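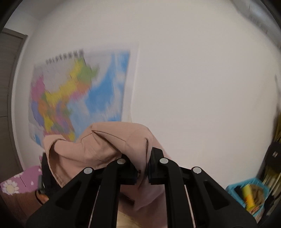
Folding vs. hanging light jackets, page 2

brutley54
Posted 29/01/2026

Back to the original question. Thin unlined cotton, pastel color, worn once a week. I fold in thirds lengthwise, sleeves in, then once across. Crease falls below the chest seam. Stack height stays low enough for a 56 cm shelf.

Sovum
Thirds put a hard line down each front panel. Halves only, sleeves laid flat along the back. Two creases fewer to press out.

Géza Mészáros
Halves make the piece too wide for most drawers. Mine are Clovby units and a jacket folded in half hits the runner. Rolling from the hem solves the width. Collar goes on the outside.

Sovum
Rolling curls the hem edge. You then iron the hem every time.

Géza Mészáros
Only if you roll it tight. Button it first and leave the roll slack.

deak_3063
Why fold at all? Hanger, closet, finished. Shoulder seams on a light fabric hold up fine on a wide hanger.

brutley54
No closet in this room. Shelf and one wall, and the wall has a map on it.

deak_3063
Over-door hook, then.

brutley54
Door opens against the shelf.

Sovum
Regarding pale pink specifically: keep it off raw pine. I had yellowing along one fold after a summer. Lining paper under the bottom item fixed it.

Géza Mészáros
Was that the pine or leftover detergent? I would run a second rinse before blaming the shelf.

Sovum
Same wash load, other shelf, no marks.

brutley54
Will try halves with the paper and report the width.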